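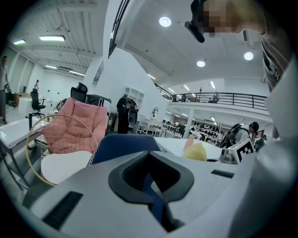

Hilby Align 3

G'day, and thanks for stopping by! Hilby Align is the little program I wrote because I was sick of lining up gripper recordings by hand. You give it the video from your hand-held grippers, plus whatever your head cameras and backpack rigs logged, and it puts the lot on one clock and in one coordinate frame. Printed square markers are all it needs to find the table – stick a cube on the bench, tell the program how big it is, and off you go.

What's new in version 3

The marker tracker has been rewritten from the ground up (Ada Lo Presti did the hard maths, I did the swearing). It now copes with a marker that's half hidden behind a gripper finger, and when it loses one completely it flags the gap in orange on the timeline. The old version just guessed, and I'm still a bit embarrassed about that.

You can also have up to 11 devices in one session. Chun-yin Chow asked for this back in August and kept asking, so there you go, mate!

Exports go straight to the Zelon planner format or to plain CSV. Gripper width is its own column now, with its own smoothing setting. Leave that at the default unless your jaws chatter.

What you'll need

A Linux machine with 16 GB of memory, and a graphics card if you'd like it done before lunch. Windows sort of works. Lens calibration files go in the session folder, one per camera, and please don't rename them – the loader matches on the name.

Trying and buying

The trial runs for 30 days with nothing switched off. After that it's a licence per lab, however many people are in it, and updates within version 3 are free. If you're on version 2, your old sessions will open but you'll have to run the tracker again.

Questions go to the support form, and I answer most of them on Wednesday mornings.

Kári Damgaard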